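Reading Aloud and Early Vocabulary: A Study of Bedtime Routines in Families with Toddlers
Student Project Report, Early Childhood Program
Submitted by Marjorie Mellor, June 30, 2020
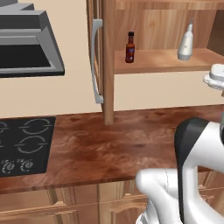

Introduction

Parents of young children are often told to read to them every day. Many families accept this advice but find it hard to follow, particularly when both parents work. This project asked whether a short and regular reading time at the end of the day is linked to the number of words a toddler uses, and whether the kind of book matters. It was carried out in the Bloxham district as part of the second-year family studies course.

Background

Course readings on early language agree that children learn words mainly from people who speak to them directly. Shared reading gives parents and children something to talk about, and it brings in words that seldom come up during meals or dressing. The readings are less clear on how long a session should last. Several of the parents we spoke with before the project believed that anything under half an hour was of no use, and some had stopped reading for that reason.

Method

A questionnaire was sent to 1,000 households with a child between 18 and 36 months of age. Completed forms were received from 477 of them. The form asked how often an adult read to the child, at what time of day, for how long, and in what language. Parents also filled in a word checklist, marking each word they had heard the child say without help.

From those who replied, 200 families agreed to keep a reading diary for one week in November. The diary covered 7 evenings. Families wrote down the title of the book, who did the reading, and whether the child asked questions or pointed to the pages. Diaries were entered in Nototex, the note-keeping program used by the department, and each family was given a number so that names did not appear in the records.

Results

Children who were read to on most evenings had higher checklist scores than children who were read to once a week or less. The difference was larger among the older children. Length of session made little difference once a family was reading regularly. A parent who read one short book each night reported much the same scores as a parent who read three.

The diaries showed that repeated books drew more talk from the child than new ones. Parents in the Cutska neighborhood, where many homes use two languages, often read in one language and discussed the pages in the other. Their diaries contained some of the longest entries – several ran to a full page for one evening.

Limitations

The checklist relied on what parents remembered, and parents who enjoy reading may have been more willing to reply. The study cannot show that reading caused the higher scores. Fathers and grandparents were underrepresented among those keeping diaries.

Recommendations

Family centers should advise parents that a few minutes each evening is a reasonable goal. Printed advice should mention that reading the same book again is acceptable. A follow-up with the diary families is planned under the department's Zuvum project, using the same checklist. Copies of the questionnaire and the blank diary are kept in the program office.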